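Keeping Drawers From Sticking

Print this page | E-mail to a friend | 16 comments

A drawer that drags will only get worse if you keep yanking on it. Most can be fixed with what is already in the house.

Take the drawer all the way out and empty it. Wipe the runners with a damp rag and a drop of dish soap, then dry them. Crumbs, hair and old grease cause more trouble than worn parts do. Vacuum inside the case while the drawer is out.

On wood runners, rub a plain white candle along both edges, top and bottom. If the wood is swollen, sand the shiny spots with 400 grit paper and wax again. Humid weather in June brings this on, so wait for a dry spell before you take off much wood.
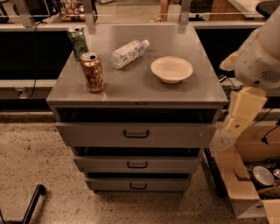
Drawers left a little open, with drinks and a bowl on top.

Metal runners need no wax. Use a dry silicone spray, let it sit for 30 minutes, and wipe off the extra. Cooking oil turns gummy and should not be used.

Check the load too. Heavy things go in the bottom drawer, toward the back. If the front panel is loose, tighten the screws from the inside. A stripped hole can be packed with two toothpicks and wood glue, then left overnight.

Tip sent in by Birthe Skov, Camdale

E-mail this tip | Print | Shares: 30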